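27th October
Rhodri Foulkes

3.2 Visual grading of faux-stone finishes

Decorative surfaces that imitate stone are usually graded by eye, and grades given to the same surface by different inspectors often disagree. Earlier work in this project dealt with gloss and edge wear. The present section covers pattern scale, meaning the typical width of the darker patches relative to the ground color, and its effect on grading at two viewing distances.

Inspectors at the Cirkau site graded 505 samples under diffuse light. Each sample was graded once at arm's length and once at close range, with a break between the two rounds. Grading sheets followed the Vincze layout, which gives separate columns for ground tone, patch contrast and veining.

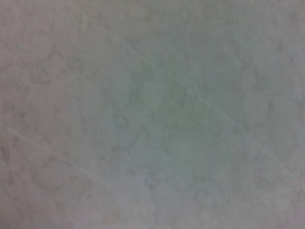

Ground tone proved harder to grade than patch contrast. Inspectors tended to name a single color for the whole sample and to ignore slow drift across it. A mottled gray surface may lean toward a warm, slightly pinkish gray on the left and a cooler, faintly greenish gray toward the center, as in Figure 4(a), and still be entered on the sheet as plain gray. When the sheet was changed to ask for two tone readings, agreement between inspectors rose in the close-range round. It did not change at arm's length. Loss of fine detail had little effect on tone readings.

Veining was treated separately. A vein was defined as a continuous line at least five times longer than it was wide, lighter or darker than the ground. Lines that broke up into patches were entered under patch contrast. The direction of each vein was recorded to the nearest ten degrees, with the long edge of the panel taken as zero. Pale veins on a pale ground were missed more often than dark ones, and most of the misses came from the first round.

Figure 4. Mottled gray finishes. (a) Close view, out of focus. (b) Marble-like panel with thin, pale diagonal veins.
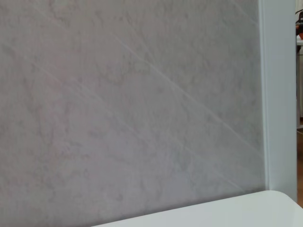 3.3 Repeat grading

A subset of the samples was graded again in January by the same inspectors. The sheets were entered in Pereo and checked against the first round. Samples with a missing tone reading were dropped from the comparison.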